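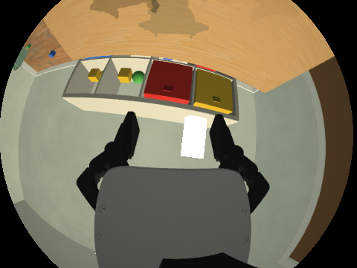 How many demonstrations does Porel need before it can learn a task?

Plan on 100 good ones for a simple pick and place. Tasks that use both arms usually need more, and a smaller set of clean runs will beat a big pile of sloppy ones.

4.2 Recording your first demonstration

This is the fun part! Once the hand controllers are paired, you are driving the arms yourself, and most people get the feel of it within a few tries.

1. Open the Simon workspace and choose New Demo.
2. Hold both controllers at a comfortable height and squeeze the grips to engage.
3. Move slowly until the arms catch up with your hands.
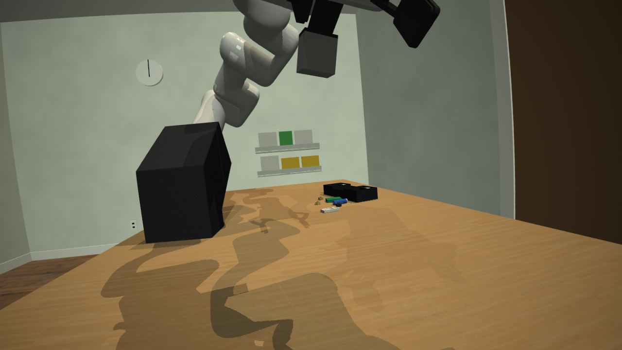
4. Press the left thumb button to start recording, then do the task in one smooth go, from first reach to final release.
5. Press it again to stop. Save the run, or discard it and have another crack.

Note: Each recording holds up to 4000 steps. Pausing to think uses them up, so rehearse the motion first.

Caution: Let go of the grips before you change camera view. The arms follow your hands the whole time they're engaged, even when the view is turning.

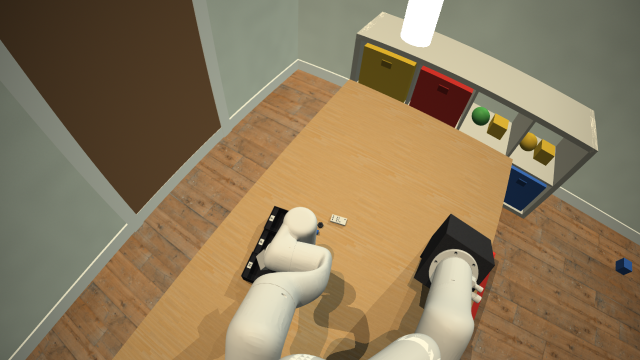

Figure 4-3. Two-arm workspace, with the storage shelf and coloured bins past the far end of the table.

6. Name the batch and add your favourite camera view to the notes.
7. Select Replay to check the run from start to finish before you train on it.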